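Leave the Mat Where It Is

Gerardo Ocampo

When a two-arm cell starts missing its picks, the first thing most shops do is open the program. Somebody scrolls to the pick point, nudges it a hair to the left, runs it once and goes home. I did this for years. I now think it is the worst habit we have in bench automation, and I would like to see it banned outright in any place where more than one person looks after the same cell.

The cell I know best is at Lalunside, where we keep two small arms on a shared table for handling trials. When we took it over in March the program had 41 hand-entered offsets in it. Some of them cancelled each other out. One added a shift to the left arm at the start of a job and another took most of it away before the first pick. There were no initials next to any of them and no reasons. The man who had written a good part of them had moved to Fivholm by then, and when I called him he could remember two.

What had gone wrong was simple. The gripper on the right arm had been taken off and put back, and it had gone back slightly turned. Every offset after that was a patch over a bolted joint that needed to come apart and be seated again. The job takes 14 minutes with the right key. I don't know how many hours went into the offsets, but it was a good many more than that.

So my argument is for doing the mechanical side first, every time, and for having a fixed reference on the table that the software people are not allowed to move and the mechanical people are not allowed to ignore. Ours is a printed grid. It cost next to nothing. You put a wooden block in one gripper, bring it over the grid, and look at where it is against the squares. If it has shifted since the last check, you start with the screws, the mount and the cable, in that order. The program stays closed until those are done.
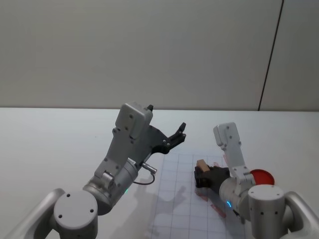

Page 60

I have heard three objections to this and only one of them is any good.

The first is that a paper or plastic grid is not accurate enough. For final calibration, no, it isn't. We use a proper probe for that. But a gripper that has been remounted crooked shows up against ruled squares without any instrument at all, and that was the fault that cost us the spring.

The second is that it slows down the people running trials. The team at Pidstead made this point to me at some length. They change fingers several times a day and they don't want a check after every change. My answer is that they are already doing the check. They are doing it at the pick point with a part in the way, and writing the result into the program as an offset.

The third objection is the good one. A reference is only worth something if it stays put, and tables get wiped, leaned on and borrowed. Ours has been moved at least once that I know of. We now have corner marks on the table, and whoever finds the mat off its marks is supposed to stop and say so before running anything. People mostly do. I would prefer a grid engraved into the tabletop and have asked for one, and the quote from Tautahi was higher than I could defend for a trial bench.

There is also the matter of cables. A gripper cable needs enough slack for the wrist to turn and not so much that it catches. If it pulls at the connector, you can get a fault that comes and goes, and it looks exactly like a bad program. I would put the cable on the checklist ahead of anything on the screen. Run the wrist slowly through its whole range with your eyes on the loop. Do it for both arms, even if only one is giving trouble.

Our offset count is down to two, both with a date and a name beside them. I expect to be rid of one when the new mount comes in. The other I have stopped arguing about.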